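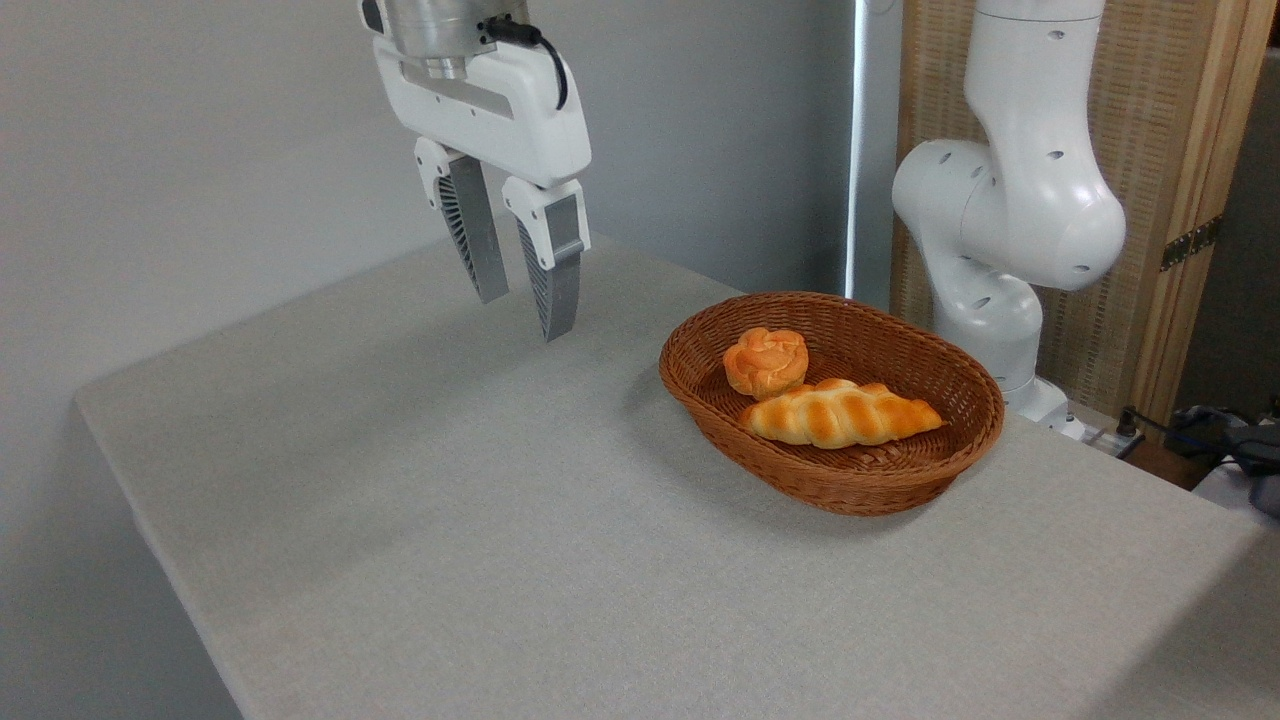

**Anyone else have to do the morning pledge thing?**

**flivley_sam**
New job at Redell, started in June. Every shift we stand in a circle, one person reads the company values off a card, everyone repeats the last line. Then a clap. One clap, all together. My old place had nothing like this, you just clocked in and got on with it. Is this normal?? I feel like I'm back in third grade.

**dockside72**
Normal where I am. We sing. Be glad of the clap.

**Suryani Osman**
I did this for years at a parts plant, 400 people in the yard at 7:50 doing stretches to a tape. Hated it the first month. After that I kind of liked it, you saw faces from other departments you'd never meet otherwise. When I moved to an office job I missed it a bit – not the speech, the standing around together.

**flivley_sam**
ok but is it paid? Ours starts ten minutes before the shift. Ten minutes, every day, not on the timesheet. Thats what bugs me more than the clap

**mottram_p**
That's a different thing then. If you have to be there, it's work, they should pay it. Ask your union rep before you ask your supervisor.

**dockside72**
Disagree, I wouldn't go in swinging over ten minutes when you're still on probation. Wait it out. You get a name as the guy who counts minutes and it sticks.

**mottram_p**
He IS counting minutes, it's his pay. I sat through 200 of those meetings at Pruvus and never saw a cent. Wish I'd asked. And "wait it out" is how everybody ends up doing it for free.

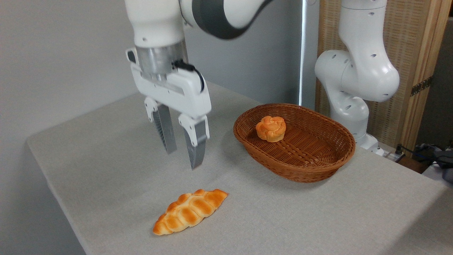 Also keep a note of it, start and finish, in your own notebook. Not on the work computer.

**flivley_sam**
Don't think we have a rep on my shift. There's a poster with a number on it by the lockers, will look tomorow

**Suryani Osman**
Poppy is right about the notes. But sam, do ask a coworker first. At our plant everyone grumbled about the early start for ages and then somebody read the contract and there was an allowance in it, listed under a name none of us recognized. Could be the same for you.

**magyar_knee**
We had a vote on ours. 392 replies, came out nearly even, they kept the meeting and cut the song. People still complain, now its the people who liked the song

**dockside72**
lol I'd take that deal

**mottram_p**
Was it paid though

**magyar_knee**
Yes. Inside the shift. Always was

**mottram_p**
Well there you go.

**flivley_sam**
Checked my contract at lunch. Says "brief daily assembly" and nothing about time or pay. Rang the number, left a message. Supervisor says I'm reading the values next week so I guess I have to learn them

**Suryani Osman**
Read slowly and look at the back wall. Let us know what the rep says.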